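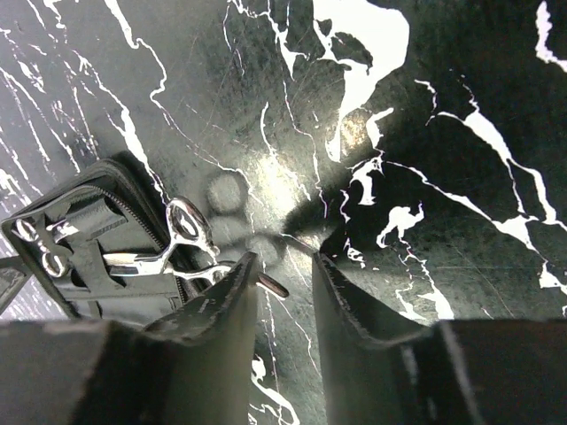
Figure 2. Silver hair-cutting tools on a black surface with white veining.

3.2 Blurb corpus

We collected 1000 back-cover blurbs of romance novels from the Vuker catalogue and 1000 from Grarkeo, as listed on 4/4/19. Series titles were kept, but box sets were removed. Each blurb was split into sentences and tagged for the first mention of a former partner. Agreement between the two coders was checked on 900 blurbs - the rest were coded once. Blurbs ending in an ellipsis were treated as complete. The Trultura list was left out, as its entries had been shortened by the retailer.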